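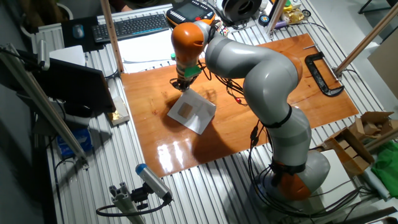

Subject: Re: [shop-arms] Pick height drifting on thin parts

On Saturday a list member wrote:

> I have my arm bolted to a frame table at our shared shop and I'm trying
> to pick flat parts off a sheet of paper. The first few go fine. After a
> while the gripper comes down a hair low and pushes the part, or a hair
> high and closes on nothing. I re-teach the point and it's good again for
> an hour. Is this the arm, or is it me? Also, what are people using for a
> work surface? I'm on bare extrusion now with a sheet of cardboard on top.

I'd look at the surface first. Cardboard gives a little every time you touch it, and it gives more where you've touched it before. I ran that way for a month and blamed the arm the whole time.

What I have now is a varnished wood board lying over the slats of an aluminum table, with the arm's base on the table itself. I keep a C-clamp handy for the board. Paper goes on top of the board, the part goes in the middle of the paper, and the gripper comes straight down over it. My test part is a small beige square.

The varnish is slick, so the paper will creep if the gripper drags it. Tape two corners. It also throws glare from the overhead lights, and if you plan to add a camera you will want matte. I would sand mine if I did it over.

How I set the height:

1. Warm the arm up. I run the Dirkley loop 200 times at half speed with no part down.
2. Jog to the pick point from the pendant and stop well above it.
3. Step down with a feeler gauge on the paper until it just drags.
4. Save that as the surface height and put the pick point in as an offset from it. Don't teach the pick point directly.
5. Check all four corners of the board. Mine had one corner low and I shimmed it with paper.

After that I did a run of 200 picks and missed 7. All the misses were near the low corner, before I shimmed it.

Two other things. Leave slack in the cables at the middle joints - mine hang over the board, and I tagged them red and green so I can tell them apart. And check your fingertips. The Korard pads I started with wore down fast, and the Jellinar ones have held up better for me.

I haven't tried the Saarinen mount that came up here last winter. If anybody has it on a slatted table I'd like to know whether the bolts line up.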